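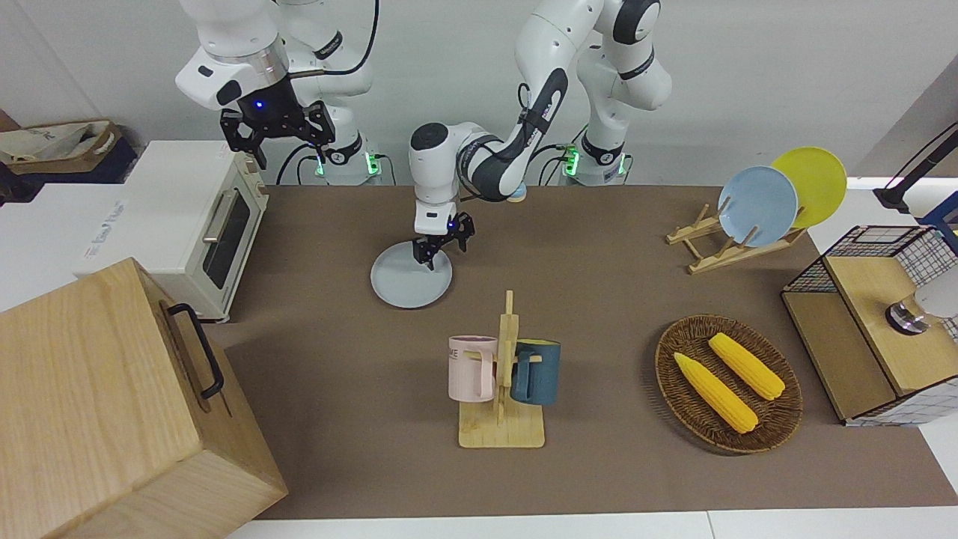 The Drostberg countertop oven has been on my kitchen counter in Prillport since September, and I use it most evenings. It cost 213 with the second rack. Chicken thighs brown well and a frozen pizza fits if you buy the small ones. The timer dial is stiff – I still overshoot it – and the bell is too quiet to hear from the next room.

Toast is the weak point. The back slices go dark while the front ones stay pale, so I turn them halfway. The crumb tray slides out easily and washes clean.

I had a Trallano before this one and the door hinge went after 2 years. The Drostberg door feels heavier. Four stars.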